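Is simulation enough before we pay for a second gripper?

Hello everybody. We are a small workshop and we plan to buy equipment for sorting kitchen parts: strainers, drain covers, cloths. My budget is 3650 dollars and it must cover the gripper, the spare fingers and the mount. I already built the task in simulation.

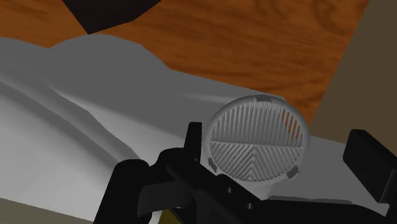
Strainer resting on the white cloth, gripper at the front. Rendered in our simulator.

My first choice is the two-finger model from Hinrichs. My colleague prefers the one from Karnus, because the spare fingers cost 158 dollars a pair and we can change them ourselves. My worry is the cloth. In simulation I can choose the friction and the softness as I like, so I do not know how much I should trust it when I compare two products. Would you buy one gripper now and wait with the rest, or order everything together and ask for a better price?

Posted by Jamshid Daneshvar, 3 July 2021

Sureo

I would buy one and wait. We made the plan you describe in February, and we ordered two complete sets to get the discount. Then we learned that our fingers were too thick to go under the edge of a flat part, and the second set is still in its box.

Your simulation is useful for questions of size. Can the fingers open wide enough for the rim? Is there space to come from the side when the part lies on something soft? For this you need only good drawings from the seller, and both sellers should give them to you before you pay. For cloth I would not trust the numbers. Ask each company for a loan of 2 weeks — many agree if you write to the sales person and not to the general address — and bring your own cloth to the test.

Also please put these in the budget: cable, adapter plate, shipping, and one pair of spare fingers from the first day. Our adapter plate was not included and we waited 3 weeks for it.

Teldale

Karnus. Cheap fingers are important, you will break them.

Jamshid Daneshvar

Thank you both. Sureo, I did not think about the adapter plate, and it is not in either offer I received. I will ask for the drawings on Monday and also for the loan. If only one company agrees to lend, I think this will decide it for me.

Sureo

Ask also who pays the return shipping. With us it was the customer.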